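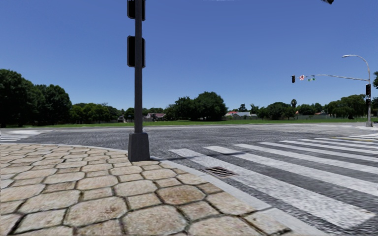 Figure 3. Rendered street corner with paved sidewalk, curb and signal pole.

Search this journal Enter keywords Go

2018-10-26 | By the Cerance Study Office

4. Delay between first symptoms and diagnosis of whooping cough

4.1 Records used

The analysis in this section uses the records of children under six years who were seen with a long cough at the Thibodeaux Hospital or at one of the two clinics in Stotel and Hiltitbridge. After duplicates were removed, 971 records remained. A record was kept if it gave the age of the child, the date of the first visit and at least one note on the length of the cough. Records with only a laboratory result and no visit were left out, as we could not say when the family had first asked for help.

The vaccination status was taken from the Cerance register. This register was started for another purpose, and it does not contain doses given outside the district. For children who moved to Stotel after their first birthday, the status was therefore marked as "not known" unless the parents could show a vaccination card. We did not try to guess the missing doses from the age of the child.

4.2 Interviews with families

A letter was sent to 400 families in April. Of these, 300 agreed to a telephone interview and 200 also returned the written form on the daily course of the cough. The interview asked when the cough began, who in the home had coughed before the child, and what advice was received at the first visit. The interviewers read the questions from a printed sheet and were asked not to explain the words further. In a few cases this caused difficulty with the question on "coughing fits" — some parents understood it as any strong cough at night.

The date of first symptoms given by the parents was often earlier than the date written in the clinic record. Where the two dates differed, we used the date of the parents in the main analysis and the date of the clinic in a second analysis. Both are reported, and the reader may compare them.

4.3 Observations

Delay was longest in the children over three years. In the infants, the parents usually came early, and the doctor more often took a sample at the first visit. Older children were commonly treated first for a simple cold or for bronchitis, and the sample was taken only when the cough did not stop. Several families told us that they had returned to the clinic two or three times before whooping cough was mentioned.

The clinic in Hiltitbridge had a shorter delay than the clinic in Stotel. We do not believe that this is due to the families, whose answers were similar in both towns. In Hiltitbridge samples are sent to the hospital every working day. In Stotel they were collected twice a week during the study period, and a sample taken just after a collection had to wait for the next one.

Children with a complete vaccination record had milder illness in general, but their delay was not shorter. It was in fact a little longer in the second analysis. One possible reason is that the doctor sees the complete record and thinks of whooping cough later — the interviews support this only in part, and the written forms give no information on it.

4.4 Limits of the data

Parents were asked to remember dates that were in some cases many weeks in the past. Families who did not answer the letter may differ from those who did, and we have no information on their reasons. The treatment given before diagnosis was recorded in free text, and two readers did not always place it in the same group. Such entries were discussed until one group was agreed. The effect of earlier antibiotic treatment on the laboratory result is examined in Section 5.

Shares 14 | Comments 3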